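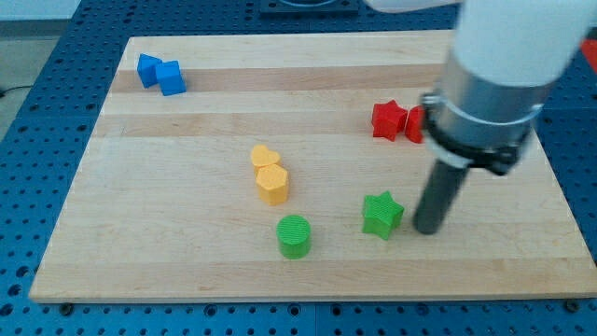

Coloured blocks on a wooden board.

Personal Investing, Unit 2: What an investing app charges you
Tutor: Valentina Vergara
Handout for the Fitutstead evening group

Read this before the session and bring a calculator, or a phone with one on it. The worked figures are in pounds.

1. Where the charges are

Most apps advertise one price and collect several. Look for these in the fee schedule, which is usually a separate document from the terms.

Dealing charge. A fixed sum each time you buy or sell. It hurts small orders most. A £2 charge on a £300 order is 0.67 per cent, and you pay it again when you sell.

Platform fee. Charged for holding your account, either as a flat monthly sum or as a percentage of what you hold. A flat fee suits larger accounts. A percentage fee suits smaller ones, unless it has a minimum.

Spread. The gap between the price you can buy at and the price you can sell at. It does not appear as a line on your statement. An app with no dealing charge may still cost you money here.

Currency conversion. Applies when you buy shares priced in another currency. Check whether it is taken on the way in, on the way out, or both – and whether dividends are converted as well.

Fund charge. Taken inside the fund by the manager, so the price you see already reflects it. It is separate from anything the app takes.

2. Worked example

A saver puts £300 into one share through an app with a £2 dealing charge and no platform fee. The charge is taken on top of the order.

Paid out at the start: £302
Price rises by 2 per cent, holding now worth: £306
Dealing charge on sale: £2
Received: £304
Gain: £2

The app's portfolio screen would show a gain of £6 before the sale. Both figures are correct, but they answer different questions. We have left out the spread to keep the sum short. Add it back in for exercise (b).

3. Order types

A market order is filled at the best price available when it reaches the market. You do not know the exact price beforehand.

A limit order names the highest price you will pay, or the lowest you will accept. It may not be filled at all. Some apps cancel an unfilled limit order at the end of the day and others keep it open for longer, so read the order screen before you confirm.

Last term's Clurkville group asked about orders placed at weekends. In most apps the order waits in a queue until the market opens, and the opening price can be well away from the last one shown.

4. Exercises

(a) Repeat the worked example with an order of £447. Keep the £2 charge each way and the 2 per cent rise. Work to the nearest penny.

(b) Go back to the £300 example. Suppose the selling price is 1 per cent below the quoted price of £306. What does the saver receive after the dealing charge?

(c) A saver places 14 orders in a year at £2 each. A second app charges a flat £3 a month and nothing per order. Which is cheaper over the year, and how many orders would make the second app the better choice?

Written answers to (c) should show the working. Two or three lines is enough.

5. Next unit

Unit 3 covers dividends and how they are recorded in an account statement. The Rerkwood group will join us for that session.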